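Small Desk, Small Bin: your questions

I get the same handful of messages over and over, mostly after the post about clearing my work desk in February, so I've put the answers on one page. If yours isn't covered, leave it in the comments under any post and I'll add it when I next have a tidy-up.

Why do you keep a bin on the desk at all? Isn't there one under it?

There was one under it, and I kicked it over about twice a week. It was a big wire thing and everything I aimed at it landed next to it. The stuff I throw away while I'm working is tiny: teabag envelopes, pencil shavings, the backing strips off labels, satsuma peel, receipts I've already written up. It used to sit in a heap by my elbow until I went downstairs. A little lidded bin on top swallows the lot, and I've got my feet back!

Which bin is it?

It's the Banilen, in cream. I got it from Rutkowska, the household shop in Zurkley, the one with the mops outside. They keep them at the back with the washing-up bowls. I've not seen it in any of the bigger shops near me, though something very like it must exist under other names, because it's a plain little shape and there can't be only one factory making them. If you're buying something similar I'd look for a squat, roundish-square body, as the tall thin ones go over as soon as you catch them with a sleeve. 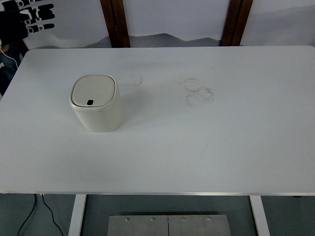
The cream bin, lid down, on the white desk.

Does it come in white?

It does, and I dithered over it in the shop for far too long. I went for cream because I thought it would look warmer, and it does, but be warned that a white desk makes cream look creamier than you expected. On the wooden shelf at home it looked nearly white. On the desk it looks like vanilla ice cream next to a sheet of paper. I've grown fond of it. If mismatched whites bother you (my sister can't stand it) then get the white one, or go for a proper colour and be done with it.

How big is it, and will it take up too much room?

Mine is 18 cm tall. I haven't got the other measurements written down, sorry, but it takes up less desk than a dinner plate. I have it over on the left and towards the back, and it leaves me plenty of clear space for a laptop and an open notebook. I'm right-handed. If you're left-handed you'll probably want it the other way round, with the bin on the far side from your writing hand, so you don't knock it every time you turn a page.

How do you get it open? Mine's stuck.

A few of you have asked this and I had the same trouble on day one. There's a little black bit at the front of the lid and that's where you want your finger. Don't try to lift it by the rim, you'll only tip the whole bin towards you. If yours has gone stiff, nine times out of ten it's crumbs or sugar in the catch. An old toothbrush and warm water sorts it. Let it dry with the lid up before you shut it again or it gets a bit of a smell.

Do you use a liner?

No. I tried for a while and found that a liner in something this small takes up half the room, and you get a frill of plastic round the rim that stops the lid closing. If you only put dry bits in you don't need one. A square of kitchen roll in the bottom is enough to catch the pencil dust, and you can tip the whole thing into the recycling or the big bin, kitchen roll and all.

If you really must have wet things in there (teabags, apple cores) then use a paper bag, the sort mushrooms come in, folded down to fit. And empty it that evening, please. I once forgot a banana skin over a long weekend and I won't describe it.

How often do you empty and wash it?

Empty: when I stop work, around 6 pm if it's been a good day. It goes down with my mug so I never make a special trip.

Wash: when it looks like it needs it, so maybe once every few weeks. Washing-up liquid, warm water, rinse, done. No bleach, it's not that sort of bin and I don't like the smell near where I sit. 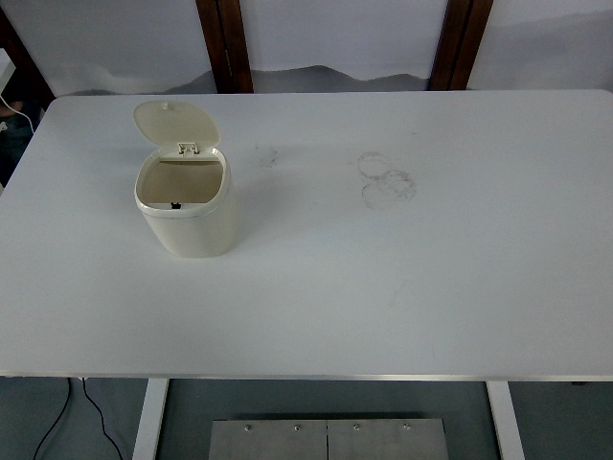

The bit that wants the most care when you wash one of these is the hinge. People scrub the inside beautifully and then yank the lid about to get at the back corners, and small plastic hinges don't care for that. I stand mine with the lid up, the way it is there, so I can see right down to the bottom and check it's empty, and then I go round the back rim with a cotton bud where the two little tabs and the pin are. Dust loves a pin. After that I do the underside of the lid, which is flat on mine, thank goodness, and finish with the tiny black catch at the front. Takes me under three minutes and I've had the kettle on for longer.

Can it go in the dishwasher?

I haven't dared. There was no symbol on mine either way, and I'd hate for the lid to come out a different shape from the bin. If you've tried it, let me know how you got on.

What are those marks on your desk?

Ha. Yes. Four separate people have written in about the grey rings, so thank you all very much! They're my desk's least attractive feature. My best guess is the bottoms of cups and pots, since I'm forever putting something round down in the middle and then putting it down again slightly to one side, but I couldn't swear to it. The smudge nearer the bin is a mystery as well. I'd blame a pencil if I had to blame anything.

So why haven't you cleaned them off?

I've had a go. Plain water did nothing, and washing-up liquid did nothing with bubbles on. What I've been using lately is Drumex paste, which comes in a 370 g tub and will see me into old age. You want a dab the size of a pea on a damp cloth, small circles, and don't lean on it. On my kitchen worktop it's been marvellous. The desk is a matt white top though, and with anything matt you have to go gently or you can end up with a shiny patch that looks worse than the stain you started with. I did a test bit at the back corner first and I'd tell anyone to do the same. I've not tackled the rings properly yet. I keep meaning to, and then I put the laptop down over them and forget.

Should I just get coasters?

You should. So should I. I own coasters. They live in a drawer.

If you can't be trusted with coasters either, a big desk mat might suit you better, as there's no aiming involved. Felt ones look lovely but they drink up tea. Go for something you can wipe.

Does the metal strip along the front of the desk need anything special?

Just a dry cloth. It shows fingermarks more than the top does, and I wipe mine when I do the screen. I wouldn't use the paste on it. Crumbs do collect along where the strip meets the top, and a cocktail stick run along gets them out. It's horribly satisfying.

Where did everything else from the desk go?

This is the one I get most! The old desk had a pen pot, a second pen pot, a tray of post, two plants and a lamp that didn't work. I took the lot off and put it on the bed, and only let things back on if I'd reached for them in the past 30 days. The pens I like went in the top drawer. The post tray went by the front door, where post arrives, and I don't know why it ever travelled further. The plants are on the windowsill and look much happier. The lamp went to the tip.

I'm not saying you need a bare desk. Mine fills up by lunchtime like everybody's. But I start with it clear, with only the bin out, and I find I sit down quicker in the mornings when there's nothing to shift first.

Do you keep anything in the bin apart from rubbish?

I don't, but I had a message from a reader who has three in a row on a shelf: one for clothes pegs, one for dog biscuits and one for odd batteries. I think that's very clever and I might copy the peg one. Do label them if you go that way. I can see the dog biscuits going wrong.

My lid won't stay up. Is it faulty?

Not necessarily. Check that the bin isn't shoved right up against a wall or a monitor stand, as the lid needs a bit of space behind it to tilt back. If it's got room and still flops down, look at the pin at the back and see if it's crept out to one side. Mine did that once and I pushed it home with my thumb. If it's cracked, take it back to wherever you got it. Rutkowska swapped one for my neighbour without any fuss, but she did have the receipt.

Can I send you a photo of my desk?

Please do, I love them, messy ones especially. The address is on the contact page. I'm slow at replying in the school holidays.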